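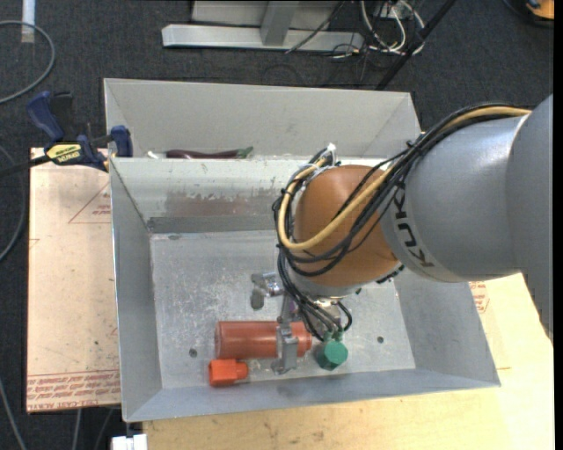 11/1/24, glue bench

Humidity again. The Flondex samples we bonded Tuesday peeled apart with two fingers, which makes 6 failures out of the last batch and puts me back on speaking terms with the spreadsheet. Same adhesive, same primer, same me.

Pulled the room log. It sat at 40 percent all summer and nobody wrote anything interesting in it, including me. Then the Lilville building people turned the heat on and the numbers went off a cliff. The log calls this "seasonal." I would have used a different word.

Redid three coupons this morning with the primer left to flash for 90 seconds, per the sheet from Nornell. The sheet is dated May and has a coffee ring over the line about cure temperature, so that part I'm taking on faith. Clamped, labeled, left on the second shelf. Please do not use the second shelf as a place to put your lunch. Whoever left the yogurt, it has been bonded to.

Sanding: went up to 2000 grit on one coupon for no better reason than that I had a sheet of it left. Very pretty. I expect it to let go first.

The pull tester is reading a little high with nothing in it. Zeroed it twice. It drifted back both times with what I can only call confidence. Fontes has the calibration weights and has had them since the last time I needed them. Emailed.

To do Monday: pull the three coupons, write down the humidity BEFORE opening the can this time, order more wipes. Shiny one goes last so I have something to look forward to.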